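*A conversation over the long table at Cledutero*

She had the kettle on before I'd got my coat off, and by the time I'd found somewhere to hang it she was already telling me about the oil. You have to do it every few months, she said, and you have to use the proper stuff meant for chopping boards, and you have to do it at the end of the day so that it can soak in overnight and people don't put their sleeves in it. She looks after the kitchen at Cledutero, along with the ordering and the post and a good deal else, and she has been there long enough to remember when there wasn't a table at all.

"We used to eat standing up," she told me. "Or people took things back to their desks and you'd find the bowls at the end of the week. I went on and on about it. I said, if you want people to talk to each other, give them somewhere to put their elbows."

What she wanted was one table, a long one, and she wanted wood. She was offered two small white ones from an office catalogue and turned them down so firmly that the subject didn't come up again until spring. The one she got in the end came through Muvuvo, who had it made up with a butcher-block top and a black metal frame, and it cost £1000 with the delivery. She still winces slightly when she says the figure, although she also says she'd spend it again tomorrow.

"I measured the doorway 7 times," she said. "Seven! I had it written on my hand. And then they tipped it on its side and it went through like a letter."

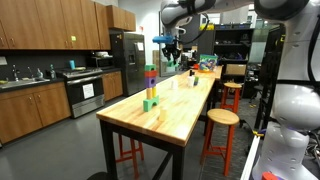

*The long table at Cledutero, blocks and all, with the kitchen units on the left.*

We talked for a while about wood. She's a great believer in it, and it has rather taken over her end of the building: the cupboards are wood, top and bottom, and so are the seats of the stools, though the legs are a cheerful orangey red that she wasn't sure about when they were unpacked. I said I liked them. She said she does too, now, and that the colour has been useful in a way she hadn't planned on, in that people can see a stool leg before they kick it.

She had wanted stools from the start. Chairs with backs get coats hung on them, she says, and then they get bags hung on the coats, and then somebody pulls one over at lunch and there's soup. A round stool goes under the table and stays there. (It doesn't always go under the table. She has opinions about that as well, and I heard them all while she was looking for the biscuits.)

The foam blocks came later, and I had to ask twice before she'd tell me how. They were a set from Fledudon, 72 pieces, bought for a family afternoon in December, when everybody brought their children in and she was worried about what the little ones would do once the mince pies had gone. She chose foam so that nothing would dent her table. The children played with them very nicely for a bit and then went to look at the lift.

"It was the grown-ups!" she said. "I came in at 7 the next morning to do the dishwasher and there was a castle. A proper one, with a gate. And I thought, well, I can't take that down, somebody's worked on that."

So the blocks stayed. I asked her what makes a good tower, half expecting her to laugh at me, and she gave it some serious thought.

"You start with an arch," she said. "People think that's daft, they think you want something solid at the bottom, but an arch is nice and wide and it's got a flat top, and you get a little doorway, which cheers it up. Then the two yellow ones side by side like pillars. You've got to have them level or you may as well go home. Then the purple one with the hole through it, that's my favourite, I don't know why. Red on top of that, lying flat. And then you finish with a bit of green so it matches the bottom."

She doesn't mind what people build so long as it's at one end and there's room left to eat. Her own record for a tower is 75 centimetres, checked with the tape she keeps in the drawer with the tea towels, and it stood right through a lunch hour before somebody sat down a bit hard. She wasn't cross. She did make them pick it up.

Tidying is the part she's best at, I think, although she'd say she's only best at it from practice. She doesn't hold with a lot of labels. Yellow sticky notes are allowed, one at a time, and when a second goes up she reads the first again and usually finds it can come down. The toys have a blue plastic bin, and her rule is that anything soft and brightly coloured goes in there and anything you drink from goes in the sink.

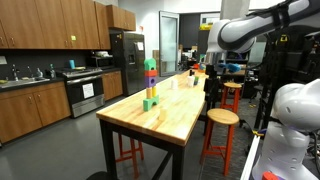 "Cups are the whole job, really," she went on, topping mine up without asking. "If I could tell you how much of my life has gone on cups. They're only small ones, people have two mouthfuls and put it down and get talking, and off they go and there's the cup. I used to chase them. Now I do a walk down one side of the table and a walk back up the other, once in the middle of the morning and once before I go home, and I pick up what I find. It takes no time and I get a bit of a chat."

I wondered whether she'd change anything, given the money. She'd like a darker mat by the sink, she said, and she has been trying a washing-up liquid from Vida that she thinks is kinder to her hands, though she isn't convinced by the smell. As for the table, she'd leave it be. There's a mark near one corner where somebody put a hot dish down in the first week, and she was upset at the time and very nearly sanded it out herself with the paper from her shed at home. Then she got busy. These days she gives it a bit of extra oil when she's passing, and she showed me how, with her thumb wrapped in a corner of old pillowcase, going along with the stripes in the wood and never across them.

"You can feel when it's had enough," she said. "It stops drinking. Do you want that last biscuit or shall I?"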